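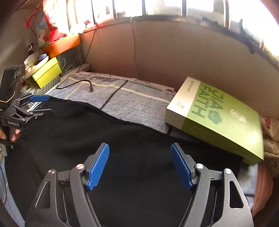
Black garment laid out on the bed, ready for folding.

How to fold a soft black top on the bed

I've folded on the bed ever since we lived in Pickering, where the kitchen table was always full of something or other, and I still think a mattress is the kindest place to do it (your back will thank you!). Ruth Bainbridge asked me in February to write my way down, so with a cup of tea beside me, I have.

1. Make the bed first. Pull the sheet or blanket tight at the corners. A checked or striped one is lovely for this, as you can line your edges up with the pattern.

2. Take hold of the cloth in two places and lift it gently, letting the rest hang for a moment so that the twists drop out. 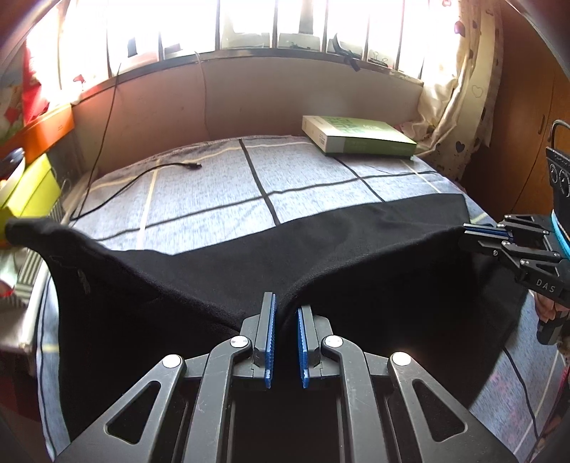 Lower it slowly, far edge first, and draw it towards you as it comes down. Soft, felty fabrics cling to themselves, so you may need to do this twice. I often do!

3. Smooth it from the middle outwards with a flat hand. If a corner keeps creeping back, a thick book will hold it nicely while you see to the others.

4. Bring one side over to the middle, then the other, and fold the whole thing up from the bottom.
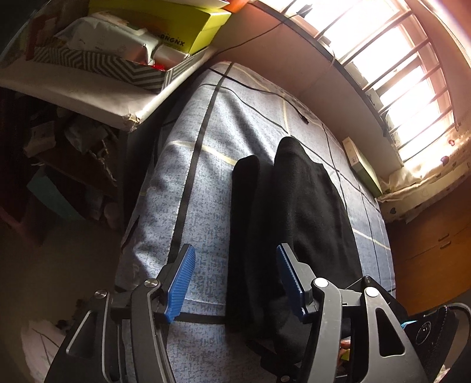

Don't press down hard at this stage, particularly with anything fuzzy, or you'll set a crease that shows when you wear it. A light pat is plenty. Should one side come out fatter than the other, open it up and lay it flat again.

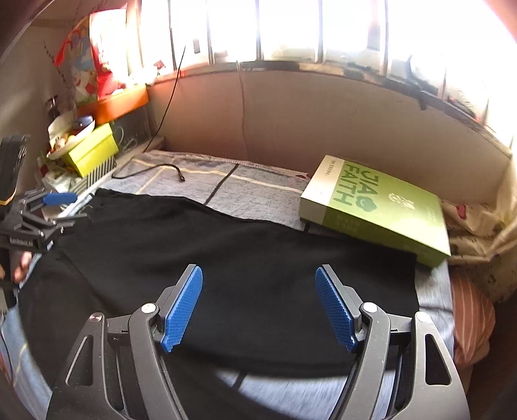

5. Put it away with the folded edge facing you, so you can lift out one top without upsetting the whole drawer.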